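February 14, 2019

Up before the alarm again, with the radiator knocking and sleet on the window, so I made a big pot of tea and finally sat down with Grandma's letters. I have been putting it off since September, when my aunt handed me the shoebox and said she couldn't read the old handwriting any more and maybe I'd have better luck. Well, I'm not sure about luck, but I do have patience, and a good lamp!

There are 29 letters in all, most of them from her sister in Skarkance, who wrote the way some people talk on the phone, starting with the weather and ending with the weather and tucking the real news in somewhere between. A cousin has married one of the Pawlak boys. The plums were poor. Somebody's roof cost 3,490 to mend (she doesn't say 3,490 of what, and underlines it twice), and Mother is not to be told. I laughed out loud at that one and then felt a little sad, because Mother would have been my great-grandmother, and I suppose she never did find out.

I got through six before I had to leave for work, and I carried one more in my bag, inside a book so it wouldn't bend, and read it over my sandwich at lunch.

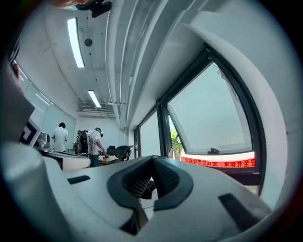
Pui-shan Kwok thought I should copy them out by hand before I typed a single word, as she had done with her father's, and she said the hand slows you down enough to hear the person. She also said to leave the spelling mistakes exactly where they are. I had been tidying them up, I'm ashamed to say, so tonight I went back and put every one of them back in, and it does sound more like a real woman at a kitchen table.

Bought a notebook on the way home, a nice thick one with 184 pages and a ribbon. It was more than I meant to spend, but it's Valentine's Day and I decided it could be from me to me. Soup for supper, with the last of the rye bread. Copied two letters and got ink on my cuff.

Must call my aunt tomorrow and ask who Little Josef was - he turns up in nearly every letter and he is always ill.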